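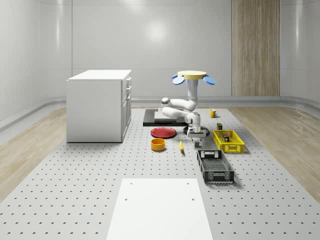 Crabtree Street Tenants: Questions We Keep Getting

When is the laundry room open?
From 6 in the morning until whenever Mojtaba Hosseinzadeh locks it, which depends on the ball game.

Can I paint my kitchen cabinets?
Yes, if you ask first and put them back to white when you move out. The tenant in 3 went with eggplant and is still sanding.
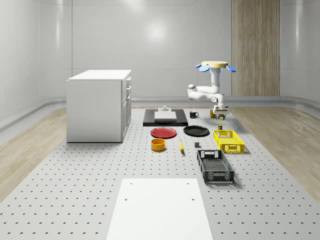

Drawer pulls are yours to swap too, but keep the old ones in a bag. We will ask for the bag.

Why does my radiator knock?
The building went up in 1938 and so did the radiator. Call if it leaks. If it only knocks, you have company.

I lost my mailbox key.
Pouran Shojaei has spares in the office. The first is free. The second comes with a look.

May I have a dog?
One, and it has to meet Pouran. Cats don't need an interview, as they never showed up for theirs.

Where do I send rent?
Box 3749, Sililthorpe. Please don't slide it under the office door. There is a gap in the floor behind that door and we have lost checks to it.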